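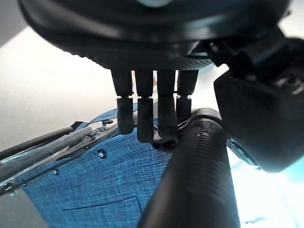 Care & Assistive Tech Help > Robots at Work > Rules and Good Practice

What rules do you follow when a robot handles clothes and a wheelchair in the same room?

Afroza Mondal
August 26, 2025

Hi all, I coordinate the practice room at Prenton, where we try out helper robots for home care. No residents, no patients, just us and the furniture (a bed, a monitor on a pole, a wheelchair, the usual). We've been doing two jobs so far: handling shirts on hangers, and taking hold of a wheelchair by the push handles and moving it away from the bed.

I've been asked to write up house rules before we show the room to anybody from outside, and I'm stuck. The risk assessment we inherited was written for a robot bolted down behind a fence, and half of it makes no sense for us. It says nobody crosses the yellow line. We have no yellow line! We have a carpet.

So what I'm after:

- How do you set speed and grip limits when one job is soft cotton and the other is a chair on wheels?
- Do you treat the wheelchair as a "load" or as a machine in its own right?
- Who gets to press start? Right now it's whoever is standing closest, and I know that's bad.

I've got ISO 13482 on my desk (the personal care robot one) and I've read it twice, but it's not exactly a checklist. Would love to hear what people really do day to day. I'd like a draft finished by December.

Birger Moen

I did this for three years at Berge, so I'll tell you what we ended up with. Take it as one shop's habits and get your own safety person to sign off on it.

First thing, split your rules by task and don't try to write one page that covers the lot. We had a page for "textiles" and a page for "things that roll," and each had its own speed limit, its own grip limit and its own list of stuff that had to be true before start. The operator loads the settings, reads them back out loud, and a second person checks them against the page. Sounds silly, takes 10 seconds. We caught a wrong file that way in my second week and I've been a believer ever since.

For clothes, the force on the fabric was never what worried me. It's fingers. People reach in to straighten a collar because it's just a shirt, and they forget there's an arm attached to the other end of the job. Our rule was that you stop the robot before you touch the garment or the hanger, every time, even for a wrinkle. The other one I'd write down is buttons and clips. Check the gripper for bits before and after, and check the garment for loose ones. I've had a button end up inside a finger joint and it cost me an afternoon.

The wheelchair I'd treat as a load AND as a hazard of its own.

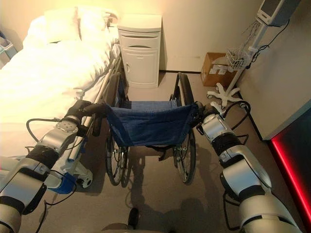 With both arms on the push handles you've got a closed loop - arm, chair, arm - and if the two sides disagree by even a little, something has to give. So we wrote a limit on the difference between left and right force, and a trip on either arm stopped both. We also wrote these down:

- Nobody sits in the chair. Not for a joke, not for a photo, not "just for a second."
- Look at the handle grips before each session. A rubber grip that twists on its tube is a fail.
- Decide on brakes on or off and write it into the task page. Never leave it to the operator's mood.
- Cables off the floor on the travel side. Anything on a pole with casters gets its own parking spot, out of reach of the arms.
- Agree what the grippers do on an e-stop. Ours held on. Some people want them to open, but with a chair on a slope I really don't.

On who presses start: one named operator per session, name on the board, and that person has no other job. If they need to answer the phone, the robot is paused first. The second person holds the stop button and doesn't chat (I was terrible at this part).

As for 13482, read the hazard list at the back and go through it line by line against your own room. It's dull, I know. We ended up with 68 lines and struck out a good half of them, but we wrote down why we struck each one, and that was what the inspector wanted to see. Also have a look at the ISO 12100 material on risk assessment if nobody has shown it to you yet. It helped me a lot more with how to think the thing through.

Happy to look over your draft if you post it. Fair warning, I'm slow in the fall.

Tane Bright

just slow it all down and keep people out of the room, worked fine for us at Brirkbridge

Girish Tomar

I agree with most of what Birger wrote, though I'd argue about holding on after an e-stop. On a flat floor with the brakes on, we found it much easier to free somebody's hand if the gripper could be opened by hand with the power off. Whichever way you go, practice it! We run a release drill with every new starter, using a padded dummy hand, and the first try is usually pretty ugly.

And Afroza, please add a line on lighting. Strong sun across a white bed can really mess with cameras. We draw the blinds and run under the room lights, and it's on the pre-start sheet so it doesn't get skipped.

We use cookies to remember your login and your reading settings. Accept | Manage cookies

Contact us | © 2025 Marnent Community Help | Back to top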